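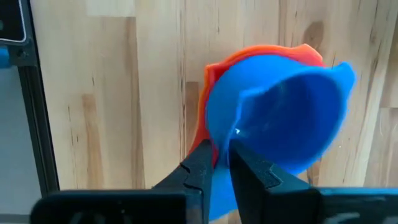 Ten minutes with Bok-nam Ko, on cups that nest

Bok-nam Ko has opinions about measuring cups. Strong ones. She teaches a beginners' baking class at Jistalham, 60 people a season, and she wants the bright plastic kind out on the table before anyone touches flour.

"Color first, numbers later," she says. "I say grab the blue, they grab the blue. If I say a third of a cup they all squint at the handle."

We talked at 10 in the morning, she was late for something else. So, quickly – why nested sets?

"Space. My kitchen at home is tiny, one drawer for everything. And you see right away if one is missing. The stack looks wrong."

She had steel ones for years, a Prultness set, a wedding gift. Heavy, pretty, the sizes stamped so faintly she ended up scratching her own marks in. Gave them to her sister in September. No regrets, or maybe one.

"They didn't stick together. Plastic can. You put them away a bit damp and next day you're pulling."

Her fix is to twist, dont yank. Hold the outer one low down and turn the inner one by the rim.

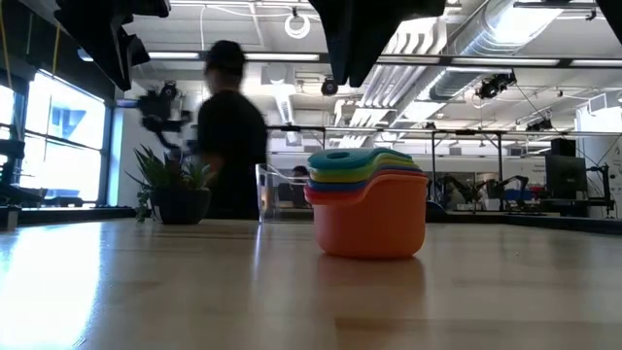

"Also don't bang them on the table edge, people do that, I did that. The rim gets a nick and then you can't level off with a knife. You get a bump in the flour every time."

Does she weigh anything? Of course. Bread, always. The big holiday batch of dough comes to 805 grams and she won't guess at that. But for pancakes, muffins, a quick cake, she reaches for the cups, and so does her mother, who is 94 and has never owned a scale.

"She uses a rice bowl too. Same bowl since forever. Try writing that in a recepie."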